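Category: Home & Workshop / Manuals & Setup
4 min read

Section 3: Setting Up Your Destov Folding Table

Before you start, clear a patch of floor bigger than you think you need. The table weighs 42 pounds and has opinions about where it wants to go.

1. Lay the table face down on carpet or a blanket. Bare concrete will leave its autograph on the top.

2. Press both leg latches toward the middle and lift the first pair of legs until they click. A soft click counts. A crunch does not.

3. Repeat with the second pair. These are stiffer than the first pair on every table we have shipped from Arnham, and we have stopped pretending it's a feature.

4. Slide the locking rings down over the hinges. There are 2 on each side. If a ring won't slide, the leg isn't fully open, however much it looks that way.

CAUTION: Keep fingers out of the hinge while the leg is moving. The hinge can't tell the difference between you and a bolt.

5. Turn the table onto its long edge, then lower it onto its feet. Get a second person for this. Teenagers can be used if supplied with food.
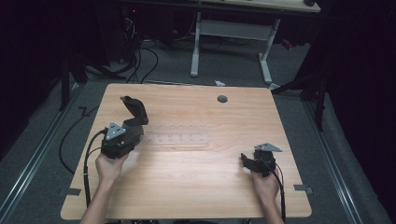

6. Check for wobble by pressing down on each corner in turn. If one corner dips, turn the foot under it counterclockwise to make it longer. Small turns, please – half a turn is often plenty, and three turns will give you a ramp.

NOTE: Floors are rarely level. If you fix the wobble and then move the table two feet to the left, you will be fixing the wobble again.

7. Once the table stands firm, tighten the lock nut on each foot by hand. Don't use a wrench. We know you own one.

Loading

The top will carry 225 pounds spread evenly. It will not carry 225 pounds standing on one corner to change a light bulb, as a customer in Gorkville kindly confirmed for us in writing.

Heat

Use a mat under anything hot. The finish is tested to 61 degrees Celsius, and a casserole straight from the oven is well past that.

Folding it away

Reverse steps 1 to 5. Leave the lock nuts alone unless you enjoy step 6.

Comments (3)

chou_fan: Step 3 is true. I ended up sitting on the floor and using my foot. Does it get easier?

marlow_basement: No. Had mine since June. A little dry silicone on the hinge helps, don't use cooking oil, ask me how I know

tableless: Is the Chou bench the same height or do I need to raise the feet? The manual for that one is just a drawing of a bench.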